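Search jobs, places, keywords

Jobs > Domestic and Housekeeping > Part time

Housekeeper (bedrooms and linen) – Toft Guest House, Bultach

Posted 3/25/18
Shares 19 | Comments 2

Toft is a guest house on the edge of Bultach. We are looking for a part-time housekeeper to look after the bedrooms, the linen cupboard and guests' clothing. The post starts in April and is permanent after a trial period. It would suit someone who has worked in a hotel, a care home or a busy household, but we will train the right person.

The hours are 20 a week, spread over five days. Mornings are the main part of the job, as rooms have to be ready by the middle of the afternoon. You would work one weekend in two. We agree the rota a month ahead and we try to keep to it.

About the rooms

The house is old and the rooms do not match. Most have a double bed, a wooden headboard, long curtains and a built-in cupboard or chest of some kind. We have kept the patterned bedspreads that came with the house and we want them looked after properly. They are heavy, they show creases, and they need to be put on straight so that the pattern sits square to the foot of the bed. Sheets are coloured and striped as well as white, and each room has its own sets. Please do not apply if you would want to swap everything for plain white duvets. We get asked about this a lot and the answer is no.
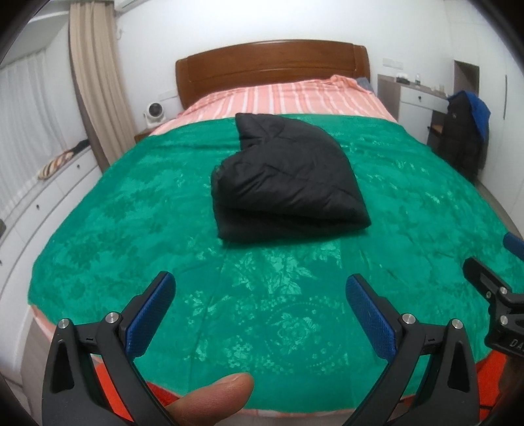 A large part of the work is folding. Many of our guests stay for a week or more, some of them working away from home, and we offer a clothes service as part of the longer stay rate. They leave out what they want seen to, and we brush it, fold it or hang it, and return it to the room. Outdoor clothing makes up most of this from autumn until late spring. Padded and quilted jackets take more care than people expect. They need to be laid flat on a clean surface, zips and pockets checked, sleeves brought in, and then folded without crushing the filling. We use the made bed for this, with the bedspread on.

Main duties

- Strip and make beds, and change linen between guests
- Dust headboards, window cupboards, drawer fronts and ledges
- Draw back and straighten curtains, including the sheers
- Shake out and replace cushions
- Brush, fold and put away guests' clothes where they have asked for it
- Sort, count in and put away clean linen by room
- Write down anything torn, stained or missing in the room book
- Vacuum bedrooms, landings and the back stairs

Bathrooms are cleaned by a separate person and are not part of this job, except on the rare day when they are off sick. Kitchen work is not included. Washing and pressing of sheets is done by Geka, who collect and deliver twice a week. The bedspreads are washed in the house, one at a time, on a dry day if we can manage it.

Clothes care

We would like someone with a good eye for detail here. Knitted cuffs, collars and waistbands pick up lint and hair, and a guest will notice if a jacket comes back with the shell wiped and the ribbing left as it was. Go over the knitted parts with a soft brush first, then a lint roller, always in the direction of the rib. Do not pull at loose threads. Check that any coloured trim is lying flat before you fold, as it takes a crease easily and the crease stays in.

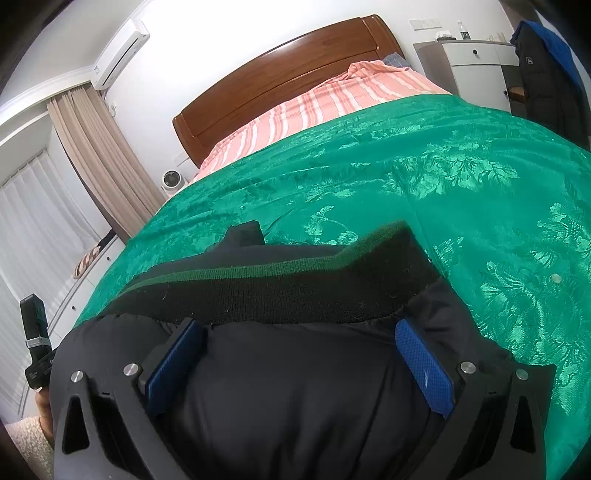 Nothing belonging to a guest goes in the machine unless the guest has asked in writing on the slip. If the slip is not clear, leave the garment folded on the bed and put a note with it. We have had one shrunken jumper in the time we have run the house and would like to leave it at that.

Items found in pockets go in an envelope with the room name on it and are left on the cupboard in the room. Money is written in the room book as well.

What we are looking for

You should be tidy, punctual and able to work alone for most of the morning. You need to be able to lift a double mattress at one corner, carry linen up two flights of stairs and stand for long periods. There is no lift. You should be able to read and write clear notes in English, as most messages between shifts are left in the room book.

Experience with delicate fabrics, mending or laundry work would be useful. If you can sew on a button or repair a hem, please say so in your letter. A driving licence is not needed, but the last bus out of Bultach goes early in the evening, so think about how you would get home after a late changeover.

We do not mind whether you are starting out or coming back to work after a break. We are happy to hear from people who want to share the post, provided both can do the training days.

Pay and conditions

Pay is weekly and the rate will be given at interview. It goes up after the trial period. You will have paid holiday, a meal on each shift, and two tunics, which we wash. Shoes are your own and must have a soft sole. Vacuum cleaners and irons are tested every year by Elteck, and you should never use one without a current sticker on the plug.

How to apply

Write to us at Toft Guest House, Bultach, with a short letter saying what work you have done and which days you could not do. Please give the name of one person we can ask about you, who should not be a relative. A full CV is not necessary. Letters can also be handed in at the side door – the front bell is for guests.

We will ask those we would like to meet to come for a morning. It includes a walk round the house, a talk over tea, and making up one bed with one of us. You will be paid for the morning whether or not you are offered the job.

Tags: housekeeping, guest house jobs, linen, part time, Bultach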